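Parish hall kitchen: how much did yours cost?

bnoh_wenbridge
Hello everyone. Our congregation in Wenbridge wants to renew the hall kitchen before next winter. We have saved 3,427 dollars from the suppers and the plant sale. Is this enough for new benches and a sink, if our own members do the labour? I would be glad to hear real numbers.

Pomell
For benches and a sink, maybe. Ours cost 2,129 with members doing the work, but the plumber gave us his time. Without him I would add 400.

old_bullard
I disagree with spending it at all. We have 19 people on a usual morning and a kettle is plenty. Put the money to the roof.

bnoh_wenbridge
Thank you both. I understand the worry about the roof, but it was repaired in April and has its own fund. The kitchen is where we meet our neighbours, so for me it is also a part of worship.
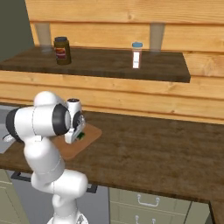 My other question is about colour. Half of us like timber and the other half want everything white, and the discussion became a little warm after the service.

Pomell
Go with timber, it forgives more. And ask the people who wash the dishes before you ask anybody else.

old_bullard
White shows the dirt, which is the point of white. I still say roof, but if you must do it, buy a deep sink. Ours is too shallow for the soup pots.

bnoh_wenbridge
A deep sink is now on the list. I will bring both colours to the next meeting and write here what they decide.
Bit-na Noh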